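2020-06-03
By Khrystyna Karpenko

Keeping the egg bench honest

Adix says its two-arm bench can be looked after by anyone who can follow a checklist. I've heard that about printers. So when Yao-tsung Yip offered to take me through the upkeep on the bench at Stillside, I went in expecting the checklist to be the short part, and so it was.

The sheet Adix supplies covers one page. Yao-tsung's own notes, built up since April, fill most of an exercise book. The sheet wants the finger screws checked every 2,000 picks. He does it every morning. Screws backed out twice in the first month, well short of the interval, and the only warning was a gripper that had started closing a shade crooked.

His routine goes like this. Power off, arms parked, a hex key around every screw on the wrist housings. Then he follows each cable by hand from the gripper back down the arm, feeling for flat spots at the bend. The loop near the wrist has to have enough slack for the full turn of the joint and no more than that. Too tight and it pulls at the plug, too loose and it snags on the other arm when both reach for the middle of the table. Adix will tell you the slack is set at the factory. Yao-tsung has reset it on both sides.

After that he brings out the eggs. The test is a light blue moulded carton and a batch of brown eggs, set down between the arms with both grippers open, and the bench has to move eggs between the carton and the tabletop without marking a shell.

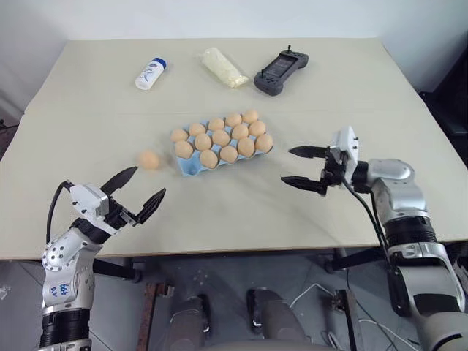
Why test with real eggs when a plastic one is the same size?

Plastic eggs are all the same shape and they forgive a hard squeeze. A real one varies in size and cracks if the closing force has drifted, so the fault turns up during the test and you don't find it in the middle of a run.

I asked what the brochure's 97 per cent success figure was measured on. Yao-tsung didn't know, and neither did the person I reached at Adix, who promised to get back to me. I'm still waiting. A figure like that means very little without knowing how many cups were filled to begin with, or how close the neighbouring egg was. Lifting an egg from a full row leaves the fingers hardly any room. Picking one up off bare table is a different job, and the bench needs its own settings for it. Yao-tsung tests both.

He also sets the table height again whenever the bench has been shifted. The arms assume the top is where it was last time. A few millimetres low and the fingers close above the widest part of the egg, a few high and the tips touch down. He checks both sides of the seam across the tabletop with a straight edge, something the Adix sheet leaves out altogether. I'd have thought a joint running across the working surface deserved a line.

I will give the thing this much: when it has been set up properly the movement is gentle, and the tapered fingers do get in beside a shell without fuss. My quarrel is with the word "properly" and who ends up paying for it. On a good morning the routine takes Yao-tsung the better part of an hour, none of which appears in the running costs Adix quotes. 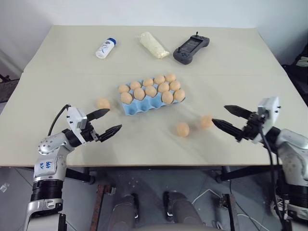

What it costs to keep

A replacement set of fingers from Kwon is $260, and the ridges on the old ones were wearing smooth by the second month. The Ceswood site bought the same bench and keeps two spare sets on the shelf, which tells you what they make of the stated service life. Stillside has ordered one. If Adix comes back to me about that success figure, I'll print whatever they send.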